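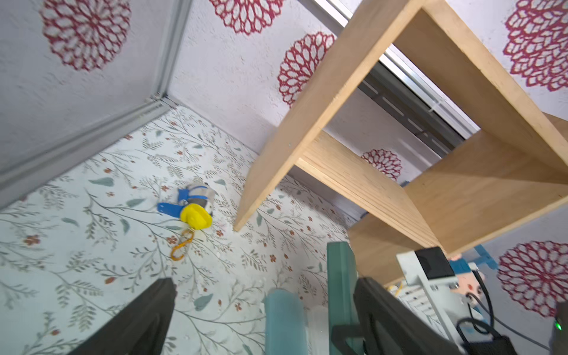
Reference > Furnishings > Small storage > Tabletop shelves

Two-tier tabletop shelf

Reading time: 2 minutes

A two-tier tabletop shelf is a small open storage unit placed on a desk, play table or worktop. It consists of two side members joined by boards that form an upper and a lower tier. The type is used for stationery, pencil cases and small toys, and is sold both assembled and as a flat kit.

Construction

Light-coloured plywood is a common material. The layers show as thin stripes along the cut edges, which are often left without a covering strip and lightly rounded by sanding. Boards may be fixed with screws driven through the face, the heads remaining visible, or with glued joints. Some patterns add a divider, giving separate open compartments. Kits from the Ernham workshop of Hämmerli use 16 screws and have a stated upper board length of 500 mm. 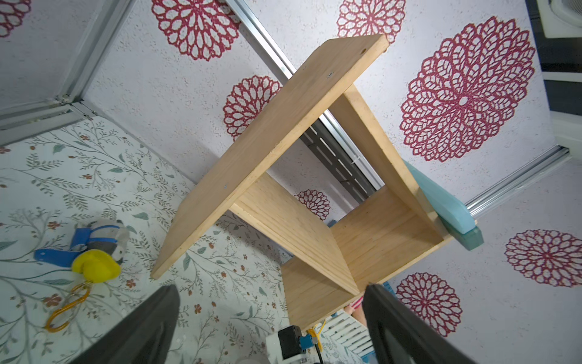 Use with pencil cases

Soft pencil cases are stored either upright, leaning against one another, or flat. Upright storage takes up less width per case and leaves each one free to be drawn out singly. It depends on the cases being fairly full, as a slack case folds at the middle and slides forward. Cases of similar length are normally kept on the same tier.

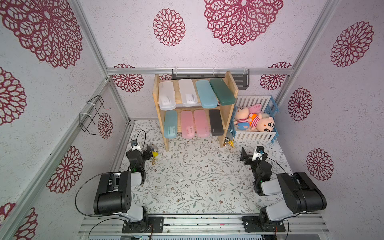 Light wooden shelf with pencil cases on both tiers.

Flat storage suits a small number of cases. A case longer than the depth of the board projects over the front, and charms or cords attached to the zip then hang into the opening of the tier beneath. Laying the case parallel to the front edge avoids this but takes more width.
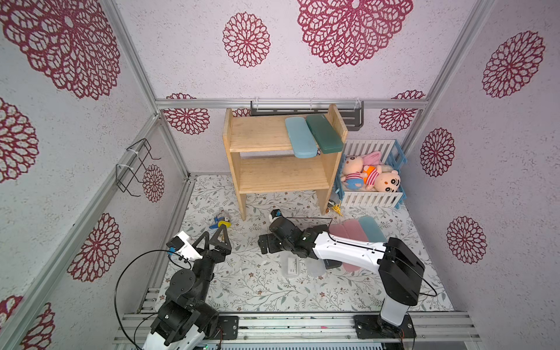

Where both tiers are in use, the heavier cases are placed on the lower one. This keeps the unit steady when a case is pulled from the top. Soft toys are generally kept apart from stationery, in a basket or toy crib beside the shelf, because they fill a tier quickly and hide what is behind them.

Variants

The Stirnano pattern has straight legs that raise the lower tier clear of the table. The Rilleo pattern rests on its side panels and is supplied with a removable divider. Both are rated by their makers for 6 kg per tier.

Care

Bare plywood is wiped with a barely damp cloth and dried at once. Ink marks may be removed with fine abrasive paper, worked along the grain. Screws should be checked after the first month of use.

Filed under: Shelving, Desk storage, Plywood furniture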